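Re: [trial-news] Zatora extension: recruitment at Padness
December 4, 2018

On the question of whether Padness is still taking people:

> Does anyone know if the Padness site is still open for the Zatora
> study? My GP's office had a notice up in September saying they
> wanted adults with moderate asthma, but when I rang the number
> I got a recording. I'd also like to know if you have to stop
> your regular preventer to take part. I did that for another
> trial and wouldn't do it again.

Yes, it's still open. The recording is the old number. Recruitment was moved over to the Balaskas clinic, upstairs from pathology, and the notices haven't all been replaced. Ask at the front desk there and they'll put you through to the study nurse.

You keep taking your preventer. Zatora is an add-on, so everyone stays on their usual inhaler at the same dose and gets either the study tablet or a placebo on top. If you've had a course of oral steroids you have to wait a while before screening. I was told four weeks but check that, as the wording changed in the last version of the consent form.

The target is 800 people across all the sites. Padness was given 108 places and 26 were left when I had my last visit. They said the slow part is the breathing test at screening. A fair number of people do too well on it on the day and can't be enrolled, though you're allowed one repeat.

Visits are monthly for the first half year, then every three months. The first one takes most of a morning. Bring all your current medicines in their boxes, including anything from the health food shop, because they write down the strengths and the expiry dates.

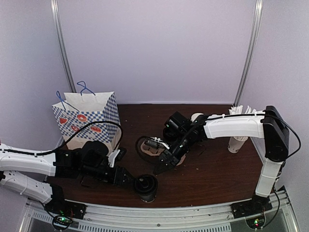
Paper carry bag, blue and white check.

Travel is paid at a flat rate of 80 dollars a visit. It doesn't matter how far you come, which is good for those of us in town and not much help if you're driving in from Purnus. Parking comes out of the same money. It took three weeks to reach my account the first time and has been quicker since.

I can't tell you if it works. I don't know which group I'm in and my peak flows have gone up and down with the weather as they always do. The only side effect I've noticed is a dry mouth in the mornings, and I had that before.

One more thing on the consent form. There is a separate box for storing blood samples for later research. You can leave it blank and still be in the main study. I missed that the first time through and had to ask for a new page.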